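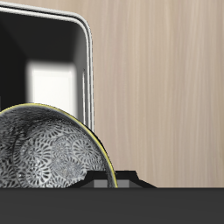
Hard Water in the House: An Interview with Paraschiva Enache

Paraschiva Enache has tested household water in the Ater valley for long enough that most of the well drillers send her samples without calling first. She works out of a small lab at Trorneo, where the tests are mostly for hardness, iron, manganese and pH, with bacteria on request. We spoke in October, after the irrigation wells had shut down for the season and the water table had started to recover.

Her first point was about vocabulary. People who call the lab say their water is "bad" or "heavy" or "full of lime," and she asks them to stop there and tell her what they see.

"Hardness is calcium and magnesium, dissolved," she said. "It has no color and very little taste. If the water is orange, you have iron. If it smells like eggs, you have sulfide. If it's cloudy and clears from the bottom of the glass up, you have air in it, and you can drink it. I want the symptom before I want the diagnosis."

The unit used in her reports is grains per gallon, which she calls old-fashioned but unavoidable, as the softener trade is built on it. One grain per gallon is a little over 17 milligrams per liter, counted as calcium carbonate. The customary scale calls anything above ten and a half grains very hard. The hardest well she tested this year came in at 34.

"That is a limestone well, drilled deep, with a long contact time," she said. "The neighbor has a shallow well in gravel and is at nine. They share a fence. So when somebody asks me what the hardness is in Ater, I say, which tap?"

Sampling and what goes wrong

Most of the errors she sees are made before the bottle reaches the lab. The commonest is a sample taken downstream of a softener by an owner who wanted to know about the well. The second is a sample drawn from the hot side.

"Hot water has already left some of its calcium in the tank," Enache said. "The number comes out low, they buy a unit that is too small, and then the unit gets blamed."

Her instructions fit on a card. Use the cold tap closest to the pressure tank. Take off the aerator. Run the water until the pump has cycled at least once. Rinse the bottle three times with the water being sampled, fill it to the top and cap it. Keep it cool and bring it in the same day if bacteria are to be tested. Hardness alone will keep longer.

The titration is the same one taught in any first-year chemistry course: a buffer, an indicator, and EDTA added until the color goes from wine red to blue. She still does it by hand for single samples. I asked whether the paper strips sold in hardware stores were any use.

"They're fine for telling soft from hard. They're no good for setting a valve. The top pad on most of them stops well below what we get here, so everyone in the valley gets the same answer, which is the darkest square."

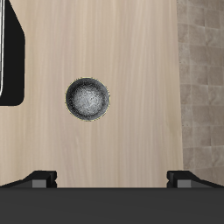 Scale and where it forms

Calcium bicarbonate is stable enough in cold water. Heating drives off carbon dioxide, the balance shifts, and calcium carbonate comes out as a solid. The deposit forms where the temperature is highest, so the heating surface takes the worst of it.

Gas and electric tank heaters fail differently. In a gas tank the burner sits under the floor of the tank, and scale settles there as a loose gravel. Water trapped in the gravel boils and makes the popping noise that owners report. In an electric tank the scale coats the elements directly. The lower one generally does most of the work, and when it is buried in fallen scale it overheats and burns out.

"People hear the popping and think the tank is about to explode," she said. "It's steam bubbles collapsing. It is wearing the tank and wasting gas, but the relief valve is what protects you. Test the relief valve. I'd sooner they did that than buy anything from anyone."

Tankless heaters are the least forgiving of the three. The passages in the heat exchanger are narrow and the metal is hot, and a thin film is enough to throw an error code. The manuals ask for flushing with a descaling acid at intervals that depend on hardness. In her experience the interval is skipped until the first service call.

Incoming temperature has an effect that is often left out of the calculations. Well water in the valley arrives at 50 degrees Fahrenheit for most of the year and drops to 48 in late winter. Colder supply means more heat added for each gallon, and on a tankless unit that means a longer burn at a higher firing rate.

"Two degrees is small," she said. "I mention it because a plumber here sized a unit from a table for a warmer state, where the ground water is much warmer than ours. The family got lukewarm showers and a scaled exchanger, and was told the water was the whole problem. It was part of the problem."

Setting the valve

Softening is ion exchange. The resin beads hold sodium, or potassium if the owner prefers it, and trade it for calcium and magnesium as the water passes. When the bed is used up it is flushed with brine and the trade runs backward. Enache's complaint is with the arithmetic printed on the boxes.

A unit sold as a 48,000-grain softener reaches that figure only at the highest salt dose. At a moderate dose the same bed gives up less capacity but far more capacity per pound of salt. She advises setting the lower dose and letting the unit regenerate more often. She also advises metered control. Timer valves regenerate on schedule even when the house has been vacant for a week.

She keeps a cutaway of a Hayashi control valve on the windowsill of the lab and uses it to show customers the injector, a part smaller than a pencil eraser that draws the brine up.

"If the salt level never goes down, look at this first," she said. "A bit of grit in the injector and there's no suction. The motor turns, the water runs to the drain, the display says everything is normal. You've had hard water for a month. Unplug it, bypass it, take out two screws, clean it. The service call for that is the easiest money in the trade."

Iron complicates the sizing. Dissolved iron is taken up by the resin but is not fully released in regeneration, and over time it fouls the bed. The usual practice is to add several grains to the hardness setting for each part per million of iron. Enache accepts the practice for low levels. Above that she wants the iron taken out ahead of the softener.

Grigore Rusu, who installs for a firm called Skodeo and joined us for the second half of the conversation, disagreed in part.

"On paper, yes, a separate filter," Rusu said. "In a crawl space with no room and no drain, I put in resin cleaner every month and tell them the bed will need replacing sooner. I've got customers who have gone years that way. They know what they're trading."

"They know because you tell them," Enache said. "Put it in writing and I have no objection."

Both of them leave the outdoor taps on raw water. Rusu also leaves the cold kitchen tap unsoftened if the piping allows it, for taste and for anyone who has been told to watch sodium. The sodium added is proportional to the hardness removed, so it is modest on an ordinary well and worth a conversation with a doctor on the worst ones.
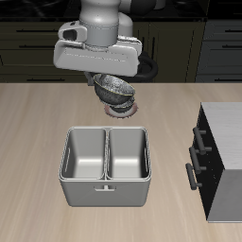

He does soften the supply to the dishwasher. Detergent makers took phosphates out of household products years ago, and the replacements do less to hold calcium in solution. On a hard supply the result is a white film on glassware, which comes off with vinegar. The film that does not come off is etching, a loss of material from the glass itself, and very soft water can make it worse when it is paired with too much detergent and a hot cycle.

"Wipe it with vinegar," Enache said. "If it clears, it's scale. If it doesn't, cut the detergent in half and buy new glasses."

The survey

Last winter she asked for samples from any household willing to drop one off, with a short form listing the heater type, its age, and whether a softener was installed. Forms came back from 42 households. She is cautious about the results. The group chose itself, and people with trouble are more likely to drive across town with a bottle.

What she was willing to say is that softened water, as delivered, was often not soft. In several of the homes with a working softener the tap tested nearly as hard as the well. The causes she found on follow-up were a bypass valve left open after a repair, salt bridged in the tank with a hollow space underneath, and hardness settings that had never been changed from the factory value.

"The bridge is the one people don't think of," she said. "They lift the lid, see salt, and close the lid. Push a broom handle down through it. If it drops suddenly, that was your bridge."

Rusu's list was nearly the same, with the addition of tanks installed with the inlet and outlet reversed, which pushes resin beads into the house plumbing. He has found them in faucet aerators and in the fill valve of a toilet.

I asked both of them about magnetic and electronic conditioners, the devices that clamp to a pipe. Rusu does not sell them and will remove them at no charge if he is already there. Enache was more careful. She said the published trials conflict, that the conditions are seldom reported well enough to repeat, and that the calcium is still in the water afterward under any theory of how they work, so her titration cannot say anything about them in either direction.

She plans to repeat the survey with a second sample from the hot side of each house, drawn first thing in the morning before any water has been used. Bottles can be picked up at the Trorneo front counter, and the form is now printed on both sides.

Related articles

Reading a Well Log: Depth, Casing and Static Level
Iron Bacteria and the Slime in the Toilet Tank
Anode Rods: When to Pull One and What to Look For
Septic Systems and Softener Discharge
Pressure Tanks: Checking the Air Charge
Letters: More on Potassium Chloride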